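Bon, petit fil sur le rangement, vu que j'ai passé mon vendredi à ça et que j'ai besoin d'en parler à quelqu'un 😅

Tout est parti du coin thé. Deux ans que les affaires s'y empilaient, entre les sachets Gronura entamés et les chargeurs dont personne ne veut plus.

Première étape : tout enlever. Oui, tout ! Même la boîte de biscuits de mars (paix à son âme).

Bohumila Machala m'avait conseillé de ne remettre que ce qui sert dans la semaine. J'ai râlé, et puis j'ai fait comme elle dit. Résultat : 6 mugs au lieu d'une armée, et un carton entier pour la ressourcerie.

Le plus long, c'était le tri des livres prêtés. Il y en avait un sous une pile de catalogues Komness, je le cherchais depuis l'automne !!

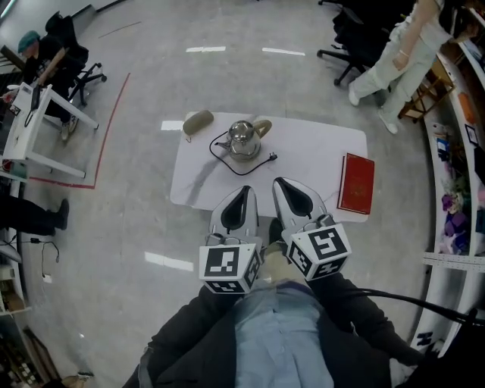
La petite table blanche, je l'adore, surtout le dessus avec ses veines grises façon marbre. Pour l'instant elle porte la bouilloire en inox, un livre rouge qui dépasse du bord et, dans le coin, une pochette beige olive avec sa petite étiquette rouge. Il me reste à trouver une solution pour le cordon noir de la bouilloire, qui prend une place folle.

Si vous avez une astuce pour les câbles à moins de 40 balles, je prends. Les clips Kirnuter, ça vaut le coup ou pas ?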